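Home Posts Desk things About Contact

The pegboard question

I have held out against pegboards for years. They seemed to me to belong to people who iron tea towels, the sort who draw round their hammers in black marker so the hammer knows where it lives. My own system was the drawer. Everything went in the drawer, and when the drawer would no longer shut, it was time to move desks.

Then in March I moved desks, and the new one had no drawer.

It is a perfectly decent desk. White top, plenty of room, no opinions. For a fortnight I kept it clear and felt like a person in a catalogue. After that the usual drift set in: scissors, tape, a cable that fits nothing I own, three pens of which one is a pen. I tried a mug for the pens. I tried a second mug. Anyone who has got as far as a second mug knows where that road goes.

So I went looking at pegboards, late at night, which is when all my storage decisions are made. There are a great many of them. There is a forum thread on hole spacing that runs to 2,766 replies and I read far more of it than I would admit to in company. The chief disagreement is between people who think you should plan your layout on paper first and people who think you should just get on with it, and neither side has given an inch.

I narrowed it to two. The Gunlow was handsome and had to be screwed to a wall, which ruled it out, as our office has views on screws. The Nerum stands up on its own, on the desk, and comes in white. It also comes with its hooks in a separate bag, in green, a choice somebody must have made on purpose. I was doubtful about the green. I am now rather fond of it – you can find a green hook on a white desk, and finding hooks turns out to be most of the job.

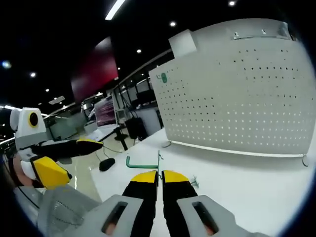 The instructions say assembly takes 15 minutes. I would like to meet whoever timed that. It took me 40, and I'm counting only the minutes in which I was assembling and leaving out the ones in which I was reading the leaflet upside down. The leaflet has no words in it. It has a cheerful round-headed figure who holds up one part after another with every sign of enjoyment, and in the last panel he is joined by a friend, and they both look at the pegboard. I had no friend at that stage. I had a cup of tea.

Getting the panel to stand is the easy part. The trouble lies with the hooks, which are simple little things and have therefore been designed by someone with a grudge. You would think a hook goes in a hole. It does, but it goes in at a slant, then you tip it, then there's a small amount of give and you think you've done it. Let go at that point and you will be looking under the desk. The knack is to keep pushing for a second longer than feels polite.

Mine fell out four or five times before I got the hang of it. A dropped hook on a hard desktop makes a noise out of all proportion to its size. In an open office it makes people look up, and you have to do the face that says you meant it.

The clips are easier, being fatter and giving you something to get hold of. I'd start with those if you are the type to get discouraged. I am, and I started with the hooks, and that is a fair summary of my character.

Then comes the matter of where things go. I had assumed the holes would more or less tell me. What you get is a field of identical small holes, all equally willing, and a strong feeling that whatever you pick will be wrong by lunchtime. My first go was symmetrical. It looked like a face. My second go put everything I use most along the top, on the grounds that it would be easy to reach, and I then spent a morning with my arm up like a child who knows the answer.

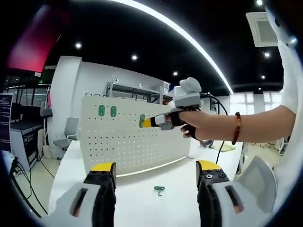
Clips up top, one hook still on the table.

I've since come round to clustering. Put two clips close together and a longish thing can rest across both, whereas one clip on its own only suits something small and obedient. Leave more gap than you think between one cluster and the next. Scissors are wider than they look, and tape is a menace. Anything with a cable wants to be down near the edge, or it hangs in front of everything else like a fringe.

There is also, I regret to say, a limit to what a pegboard can do for a person. It has no place for paper. It has no place for the cable that fits nothing. It is very good at holding up things you already knew the whereabouts of, and it holds them up where all your colleagues can see how few of them you use. I own 2 staplers, it emerges. Both are now on display, like trophies from a dull war.

A few practical bits for anyone tempted. Kingi hooks will fit a Nerum board if you are firm with them, though they're shorter and things slide off the ends. Staleck ones won't go in at all, whatever the thread tells you. Clear the desk before you start, properly, right to the back. Tip the bag of hooks into a bowl and leave the bowl well away from your elbow. And do the low holes sitting down, as crouching to them is fine for the first few and then it very much isn't.

Would I buy it again? Probably. The mugs have gone back to the kitchen, where one of them was recognised and claimed. I can see the desk. I have moved the clips again since I began writing this, to the left this time, and I think it's better, but I want to give it a day or so before I say so out loud. The third pen is still missing.

Share this 12 shares 7 comments
Older post Newer post Back to top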